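Open Day at the Hastico Building in Korkville

I went to the open day at Hastico last month. My cousin works two streets over and sent me the flyer, and I had been meaning to see what was going on in that building since the furniture importer moved out. It is a 80 minute drive for me each way, so I made a day of it and had lunch in Korkville first. The soup place by the bridge is still there. The bakery is not.

Parking was on the street. The sign for the entrance was on the wrong side of the building and I walked all the way around before I found the right door. They had a sheet to sign at the front and a stack of name tags. I was there a little after one. The program said the demonstrations ran on the hour and there was a talk at two.

Hastico does not build robots. I had that wrong before I went. What they do is collect examples of people doing ordinary jobs with their hands, and then sell or share those examples with companies that train robot arms. Folding, sorting, putting lids on things, setting up a tray. A person does the job holding a gripper tool, the tool records what the fingers and the camera see, and the recording is later used to teach an arm with the same kind of fingers. The arm itself can be in another country. Most of theirs go to a company called Nørgaard, which runs the arms and sends back notes about which recordings were useful.

The talk was given by Deirdre Mulligan, who runs the collection side. She used to manage a packing line and she talked like someone who has managed a packing line. She had slides but skipped most of them. Her main point was that the hard part of the work is boring. You need the same task done 1000 times, by different people, on different tables, in different light, and you need each one done at a normal pace with a clean start and a clean finish. If a person rushes, the recording is no good. If a person stops to think in the middle, it might be kept or might not, depending on who is asking for it.

She said a new task usually starts with 30 recordings that get thrown away. Those are for finding out what is wrong with the instructions. One of the tasks last winter was putting spoons into a drawer divider, and the first written instructions did not say which way the spoons should face. Everyone did it differently. They had to write it again and start over. By December they had 2000 good ones.

There were a lot of questions afterward. A man in the second row asked about pay, and she gave a straight answer, which was that it is hourly and a bit better than the warehouse jobs nearby. A woman asked whether people got sore wrists. Deirdre said yes, some do, and that they changed the shift rules so that nobody is on the tool for a long stretch. Someone asked whether the robots would take the warehouse jobs. She said she did not know, and that she would not trust anyone who gave a date.

I asked about the printed square patterns, because I had seen one on the way in and thought it was some sort of QR code. She said it was a marker. The software already knows the size and shape of it, so when the camera sees the marker it can work out where the camera is. I asked what happens if someone covers it up by accident. She said that happens a lot, and it is one of the first things a new person gets told about.

After the talk we could walk around and watch, and visitors who wanted to could try the tool. There was a short wait. The part you hold is heavier than I expected, and most of the weight is out toward the fingers. You squeeze and the fingers close. I thought it would feel like using kitchen tongs, and it does a little, but you cannot feel what you are holding the way you can with tongs. You have to watch. I picked up a plastic cup on the second try and a sponge on the first. Then I was asked to set the cup down without letting it tip, and that took me four tries. The boy after me, who was maybe ten, did it right away.

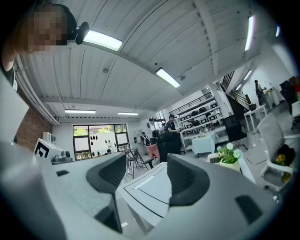 I stayed longer than I planned to. Once the talk crowd thinned out it was easier to ask the staff things, and they were patient about it. One of them told me the task she likes least is anything with plastic bags, since a bag never sits the same way twice. The one she likes best is stacking. She has been there since they opened and said she now notices how she picks things up at home, and that her husband is tired of hearing about it.

I also asked about Skirurley, which was on the flyer as a partner. It is the software they use for checking the recordings. A person watches each one sped up and marks it as keep, drop or ask. The woman who showed me said the "ask" pile is the one that takes all the time. She let me mark a few from a practice set. I kept one I should have dropped, where the person had let go of a block too early and nudged it into place with the side of the finger. It looked fine to me.

A few practical notes if you are thinking of going. The next open day is in the spring and you do not have to book. Children can come, but they have to be with an adult to use the tool. There was coffee and it ran out early. The restroom is upstairs. If you only have an hour, go for the talk and then get in line for the tool right after, before everyone else does.

I got home after dark. The flyer has an email address for people who want to sign up for paid sessions, and my cousin has already written to them. I have not decided. The drive is long and gas is what it is, but they do have a half-day shift, and I would like another go at that cup.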